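The desk, month five

Last updated April 2024
3 comments · 2 shares

I bought the white desk in November because I wanted to be a person with a white desk. You know the type. They own one pen. Their mornings have a beverage in them.

What I have learned since is that white is a color that reports on you. My old desk was the brown of a church basement and it kept its mouth shut for years. I could eat toast over that desk. The new one takes a single crumb and presents it like evidence.

So on Saturday I cleared the whole thing. Everything went on the floor in a pile, including a stapler I don't remember buying, a dental reminder for an appointment I did keep, and a Paritz lamp with a base so wide it needs its own zip code. The lamp is going to my friend Yesenia Cusi, who has a bigger desk and lower standards. The Indar label maker went in the closet, unlabeled.

Then I wiped. Then I wiped again in the other direction, having read somewhere that this matters. The surface is matte, so there's no shine to reward you at the end, just the absence of a coffee ring where you'd gotten used to one.

The rule I gave myself was that things could come back only if I missed them. By dinner I missed the mouse pad. It's the black Razer one with the green snakes, and it goes with a calm white office the way a monster truck goes with a christening. Vira Chornovol saw it on a call once and asked how old my son was. I have no son. 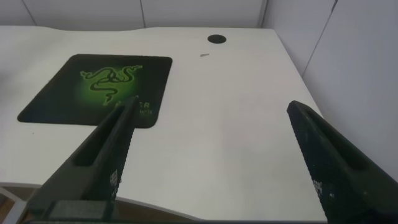
I considered a tasteful replacement. Huamán makes one in oatmeal felt, and I had it in the cart for most of Sunday. But the snakes and I have been through two apartments and a tax audit, and the mouse likes it there, so it stays, at whatever crooked angle it prefers.

The cable hole is the other thing. For five months I had a plant on top of it and ran my cords over the back edge like an animal. Now I know it's there and I feel I should put something through it. Next weekend, maybe. The pile is still on the floor and I've started stepping around it without looking, so I may have simply bought a second, lower desk.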